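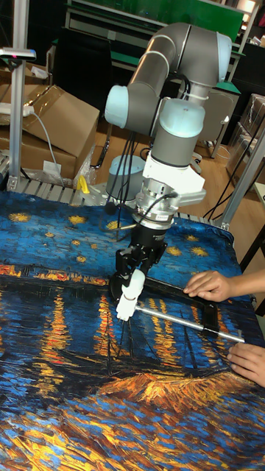
Jedeck two-finger gripper and fingertip kit: my review after 2,086 episodes

I've been putting off writing this one up because I kept thinking I'd change my mind, and I sort of did, twice. So, the Jedeck. We bought it in October to collect demonstrations for a policy that handles long, awkward parts together with a person. You get the gripper, two sets of fingertips, an adapter plate, a bag of screws and a manual that Gregor Tennant read so I didn't have to (thanks, Gregor).

Our task sounds easy. There's a metal rod and a flat black frame on the table, a person steadies things from one side and the arm takes the other. Then we do it again with everything shifted a little, and again, until the model has seen enough variety to stop guessing. The target was 2,000 good episodes and we went slightly past it, mostly because Ewan Moffat gets into a rhythm and won't stop for lunch.

Setup

Bolting it on took me 20 minutes, and half of that was me dropping screws. The cable is a decent length, but give it plenty of slack for the wrist before you tie it down. I was stingy the first time and had to redo it.

Software was fine! I expected a fight with our logger, which is an old thing called Votach that we've patched to death, and the Jedeck showed up in it on the first try. Finger position and grip force come through as two plain channels. I'd have liked a proper timestamp from the gripper itself, but you get the computer's clock and you live with it.

Grip

I like it a lot on anything round and chunky. The white handle on our rod is a good size for it, and you can come in at quite a lean and still get a solid hold. That matters for us, as the person at the other end of the rod is never in exactly the same spot, and I want those messy angles in the data.

Flat things are harder. The frame lies right down on the cloth, and the stock fingertips would rather skate over the edge than get under it. We switched to the softer tips, and I'd say go straight to those if your parts are thin. They do pick up fluff from the tablecloth (ours is the Starry Night Over the Rhône one, all stars and gold squiggles, great for making a vision model work for its dinner). Wipe them at every break or your grip force starts to creep.
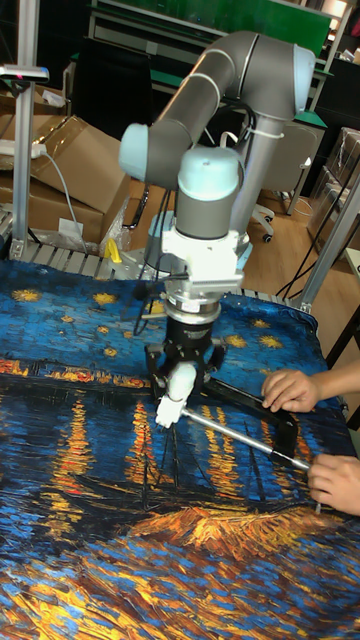

Working next to it

Most reviews I found only talk about the gripper picking things up by itself, so I'll say a bit about sharing a part with it. When Ewan has one hand on the frame and the other on the end of the rod, he feels every little correction the fingers make. On the default setting those corrections are twitchy. Drop the closing speed by a third and it gets much more pleasant, and his hands stop tensing up, which you really can see in the recordings if you compare the early batches with the later ones.

It's also quiet. Our old Apaza clicked on every close, and by mid-afternoon I wanted to throw it in the river.

What bugs me

The status light is on the side you can't see from where any sane person stands. Spare tips are only sold in pairs of pairs. And the release has a tiny delay that I had to trim out of the labels by hand for the first few batches, until Gregor wrote a script for it.

Would I buy it again?

Yes, for shared handling work and round parts. If all you do is thin sheet stuff, borrow one first. The lab over in Cleltville has the same model and is up to 3,747 episodes on the original motor, so I'm not worried about it wearing out on us. I'm taking one star off for the light and leaving it at four. I'll update this when we start on the shorter rods.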